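Flindside archive puts 283 refugee family files online

January 6, 2024

By Vanderleia Lins

FLINDSIDE — A box of wartime refugee files that sat in a church basement for decades can now be searched from home. The Flindside Family History Room opened the collection to the public this week, 283 files in all, most of them on families who passed through the border town of Vasdale between 1938 and 1941 and ended up here.

Free to use. No login for the index. The scans themselves need a reader account, which takes a day or so to come through.

The files were kept by a local aid group that found sponsors, paid boat fares and met people off the train. Some are thick. Others are one card with a name, an age and a street that was later renamed. Letters home, baggage lists, a dentist's bill, school reports. One family, the Szalais, takes up two folders by itself, with mail going back and forth for years after they settled on the east side of town.

Leopold Szalai was a typesetter. He came over in December 1939 with his wife Berta and a nephew who is listed in one place as 11 and in another as 13. Berta's sister stayed behind in Vasdale to sell the house and her last letter in the folder is from the next spring. The file does not say what happened to her. The archive has put a note on the record asking relatives to get in touch.
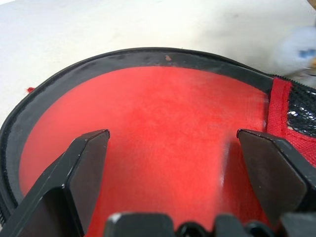 3 min read

Work on the index started in 2021 and went slower than planned. Handwriting was the main holdup, then spelling. The same surname can show up four ways in one folder — once by the family, once by the shipping clerk, twice by whoever was typing in Flindside that day. All versions are searchable. The archive kept the original spelling on every entry and added the likely match next to it, so try both.

The index lists 254 of the files by family name. The rest could not be matched to one household and are listed by the town the letters came from, or by the ship. Look there if a name search comes up empty. A few entries are plainly wrong and corrections are welcome, with a source please.

Not everything is open. Medical papers and anything about adoptions is being held back for now, and requests from direct descendants will be looked at one by one. Expect a wait on those.

The Gonditz papers, a smaller set from a lawyer who handled visa appeals for many of the same families, are not part of this release. They are still being sorted. No date yet, but the archive says the two sets will be cross referenced when they're done, so that an appeal can be read along side the family's own letters.

Copies of single pages are free for personal research. A full file on paper costs $30, plus postage outside the county. Anyone planning to use the material in a book or on a website has to fill out the permission form first.

The reading room is open for people who would rather see the originals. Pencils only, bags go in the lockers, and folders need to be requested 2 days ahead becuase they are stored off site. There is street parking on the north side. The lot behind the building is permit only and they do tow.

A help session for first-time users is planned for later in the month, time to be posted on the archive's page. Bring any names, birth years and old addresses you have, even partial ones. Family photos can be scanned at the desk during the session and added to a file if the family agrees.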